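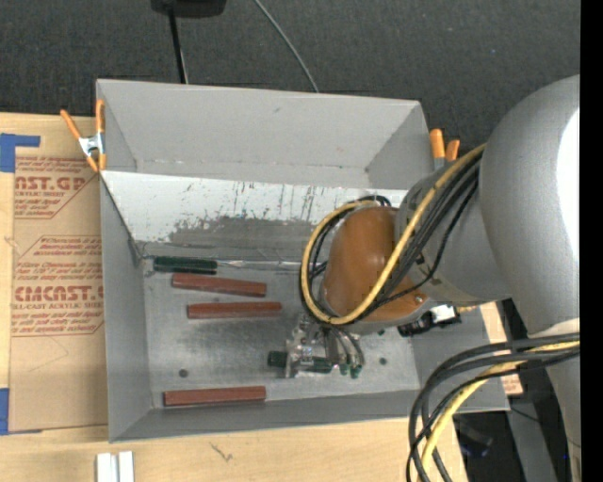 Search the forum... Go

Posted in: Shop Storage & Bins
7 replies | 14 shares

**weswood_garage**
Thinking of getting one of the big gray open bins with the low front for odds and ends. Dowels, short blocks, offcuts. The Hovcombe place wants $41 for a used one. Worth it?

**dullchisel**
For 41 bucks I'd want to know what the slope at the back is for. People say it makes small stuff slide down to where you can reach. I doubt it. Round pieces end up in the seam at the bottom and sit there.

**plankton40**
Mine works fine. Cylinders roll down, blocks stay flat, done.

**dullchisel**
Yours is also new. Look at the wear on any old one. The white is gone in the middle of the slope and the floor is all scratches.

**jesport_mike**
Scratches don't matter, it's a bin. What bugs me is holes in the floor. Screws go right through.

**plankton40**
So don't put screws in it??

**weswood_garage**
No screws, just blocks and round stock. Is the tall back good for anything?

**dullchisel**
Stops you throwing things over it. I'm not convinced you need a bin for a handful of pieces. A Xu tray from the Jesport flea market cost me $7 in May and it holds the same junk.

**jesport_mike**
A tray with no sides, on a bench that leans. Good luck with the dowels. I'd offer them 40 and see

Tags: bins, bench, used gear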